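Flitthorpe (film)

Flitthorpe is a drama film directed by Svetozár Jurčo from a script credited to Jurčo and Ita Phelan. It was announced as a television series in six parts, was later described by its production company, Gesora, as a trilogy, and was finally released as a single feature. Gesora has called it the director's most personal work, a claim it also made for his previous two films.

Plot

In 1318, a clerk named Sýkora is sent to the village of Flitthorpe to settle a dispute over a mill. He finds that the mill has burned down and that both families claim to have owned it. Publicity material says the story is "drawn from the record." The record in question has not been produced, and the only source named in the credits is a short story by Phelan.

Production

Filming began in January and was completed on a budget that has never been published. Jurčo has said in interviews that the village set was built by hand using period tools. A crew member quoted in a trade newsletter remembered power saws. The company also stated that 200 extras took part in the market sequence, although the finished scene is shot mostly in close-up and the figure is hard to check.

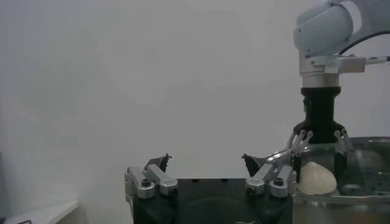

Black gripper with silver metal finger assemblies, against a pale wall.

Phelan left the project before editing began. Gesora put this down to scheduling. Phelan has said only that her version had a different ending and fewer horses.

Release

The film opened on 5th May in a small number of theaters and was added to the streaming service Pakar around 2 weeks later. Pakar listed it among its most watched titles but did not say how many people had watched it, or what counted as watching. 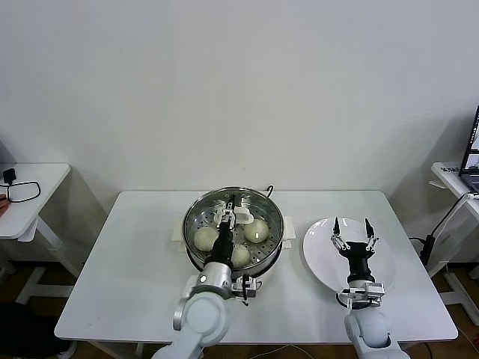

Steamed buns on a perforated steel tray, with a white plate to the right.

Reception

Reviews were mixed. Several critics praised the photography and the lead performance, while others found the court scenes slow. The poster quotes one review as calling the film "a marvel"; the full sentence applied the phrase to the costumes. An extended cut has been promised twice, with no release date given either time. Phelan's story remains out of print.

See also

Sýkora (character)
Gesora productions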